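Ticket 814: Marker skips and won't rub out cleanly, big board, Grindthorpe meeting room
Opened by: Sivaprasad Nair
Picked up by: Aravind Menon
Category: Room equipment / writing surfaces
Related: 629 (Ciltesel cleaner order)
Status: Closed

Sivaprasad Nair
Hello! I know a whiteboard is small beer next to the Wi-Fi, but we use this one all day long and I would love to get it right. Two problems. First, the black marker skips at the start of a stroke, so you get a few blobs and then nothing until you've pressed harder than you should. Second, anything left up overnight leaves a grey ghost behind when you wipe it. The planning grid from last week is still readable if you stand by the door and catch the light on it.

It's the glossy board, the one that replaced the old matt panel. Lovely thing when it behaves.

Aravind Menon
Good one, I like a board problem. Can you tell me what it's being cleaned with, how the pens are stored, and whether the skipping happens all over or only in certain spots?

Sivaprasad Nair
Cleaned with the blue kitchen spray from under the sink, then a paper towel. Pens live in the mug, tips up. Skipping is all over but worse in the middle, where we write most.

Aravind Menon
Tips up in a mug will do it for the skipping. The ink drains away from the nib and the first inch of every line suffers. The kitchen spray is my suspect for the ghosting. A lot of those sprays leave a film, the ink sits in the film, and then you're wiping the top off and leaving the rest. Please try this in order:

1. Stop using the kitchen spray on the board.
2. Lay all the markers flat with the caps on until tomorrow.
3. Wipe the whole board with the Ciltesel cleaner on a microfibre cloth (two bottles came in on 629, top shelf of the stationery cupboard). Go over it again with a cloth dampened with plain water and let it dry fully.
4. Draw over the old ghost lines with fresh ink and wipe straight away. Sounds daft, works surprisingly often.
5. Then try one long curved line, pressing lightly, and tell me where it breaks up.

Sivaprasad Nair
Step 3 was a revelation! The cloth came away properly grey, and I'd have sworn that board was clean. Step 4 took the planning grid off, all but the corner by the light switch. I did that corner three times and it's nearly gone now.

Pens are lying flat in the tray. The Fomavton ones from the bulk box have perked up. The green one is beyond help and has gone in the bin.

Aravind Menon
Brilliant. Leave the corner, it should fade with normal use. How's the black on a light curve?

Sivaprasad Nair
Much better. You still get a dot or two if you only rest the tip on the board, but once it moves the ink comes through. I've gone a bit mad and done loops all over the place. Really happy with it.

Aravind Menon
Dots from resting the tip are fine, that's just a wet nib doing its job. One thing for anyone reading this later: the ceiling lights reflect strongly in this surface and it's easy to mistake a reflection or a shadow for leftover ink. Move your head before you start scrubbing. I lost ten minutes to one of those in the Achari room.

Closing. I've asked for the kitchen spray to stay in the kitchen, and there's a spare cloth on the hook beside the board. Reopen if the ghosting comes back.

Closed 15 March 2022

Attachments (2)
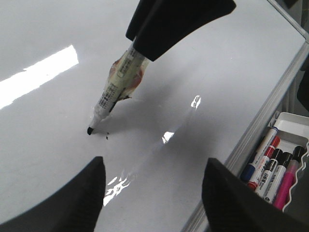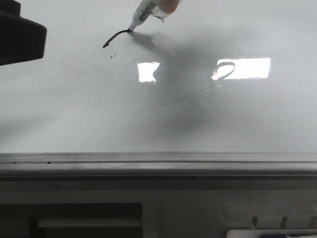 Marker tip on the glossy board. First picture: two small ink dots beside the tip. Second picture: a curved dark grey stroke, with two specks just past the end of it.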